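Workshop notebook, natural dye bench
April, started writing at 7.40 am with the first kettle on

Right, so the madder is back out of the pot and I have opinions. I left the last lot of skeins steeping overnight with the lid on and a towel round the pot, and the colour is so much better than the batch I hurried through before Easter that I'm a bit cross with myself about the whole hurried batch. It's a proper brick red, leaning orange at the ends where the yarn was floating up. Next time I'm weighing it down with the old dinner plate!

Water first, for whoever picks this up after me. I used tank water for the soak and tap water for the dye bath, which was an accident (I'd run the tank bucket dry rinsing the indigo jars and couldn't be bothered going back out in the drizzle). Our tap water is harder, and madder likes a bit of hardness, so I'm going to call that a happy accident and do it on purpose from now on. I've put a label on the tap saying MADDER YES, COCHINEAL NO. Cochineal goes purple and sulky on us with tap water, and Banafsheh has a jar of very sad mauve bits to prove it.

Mordant was alum at 15 per cent of dry fibre weight, same as always. Parviz wants to drop it to 12 and see whether we can tell the difference, and I'm happy to try, but only on the sample minis. I'm not risking the Hinari order on it. Those skeins are already scoured and labelled and hanging on the rack by the window, please leave them alone, I know they look ready.

Speaking of which, scouring. The Hinari yarn came in greasier than I expected, even though it was sold to us as washed. Two hot soaks with the plain soap and the water was still the colour of weak tea, so I did another one. If your colour comes out patchy, go back and look at your scour before you start blaming the dye. I spent most of last winter blaming the dye.

9.15 am. Kettle number I've lost count. Notes on the weld.

Weld is drying nicely in the shed. I stripped the leaves off the first bundle and chopped the stalks as well, because the book says everything above ground is worth having, and I've got more stalk than leaf anyway. Simmered it for an hour, never boiling. It did creep up once when I was on the phone and I reckon that's where the slight brown in skein 2 came from. Still a lovely yellow on its own, just not the screaming lemon I was after. A pinch of chalk at the end brightened it up straight away (I love this bit, it's like somebody turning the lights on).

Overdyed one weld skein in the indigo for a green. One dip, quick, in and out. It came up a soft gum-leaf colour and I'm keeping that one for myself, sorry everybody. The second went in for longer and is more of a bottle green, with a darker band where I'd tied the figure-eights too tight. Looser ties! I've written this in three different notebooks now and I still pull them tight like I'm doing up a boot.

The indigo vat itself is getting tired. The flower on top is thin and the liquid is going a bit blue where it should be that yellowy green, so it wants feeding. I gave it a spoon of fructose and half a spoon of lime, stirred it slowly round the edge and let it sit. If it hasn't come good by tomorrow morning I'll warm it up in a water bath. Please don't whisk it. You'll get air in it and then we're back where we started.

Fibre stocks, while I'm thinking of it. We've got 2,875 grams of the undyed merino left by the big scale, which sounds like heaps until you start taking out the workshop kits. I've set aside the kit yarn in the blue tub. The Rostami linen hasn't turned up, and I've rung them, and they said it's coming, which is what they said last time. Parviz is going to chase it because he's much more patient on the phone than I am.
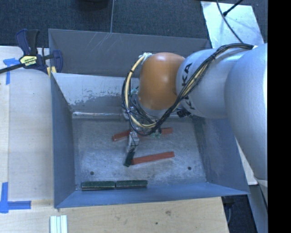

Anyway, while we wait for the linen I thought I'd get a head start on the tannin bath for it, because linen just won't hold alum the way wool does and I don't want to be mucking about with oak galls once it's here. I crushed the galls in the old mortar (wear the mask, the dust gets right up your nose) and they're soaking now in the enamel pot with the chipped handle. Plan is tannin overnight, rinse, then alum, rinse again, then dry it before any dye goes near it. It's slow but the linen we did that way last year has hardly faded, and it's been hanging in a north-facing window the whole time.

11.50 am. Quick lightfastness note. Pulled the test cards off the window. Madder has held beautifully, indigo has held, weld has dropped a touch, and the onion skins have gone the colour of a cardboard box. I'm fond of onion skins and they're free, but I don't think we should be selling them to people as a gold. The avocado pinks I'm leaving up another month. Banafsheh thinks they're doomed, I've got my fingers crossed.

Cleaned up with vinegar on the benches and a good scrub of the madder pot, though there's a pink ring in there that's never coming out. Saved the exhaust bath in the lidded bucket by the door, there's plenty of colour left for a peach or a coral. Banafsheh, if you're in this arvo and feel like it, chuck the silk scraps in and see what you get. Just write down how long they were in for!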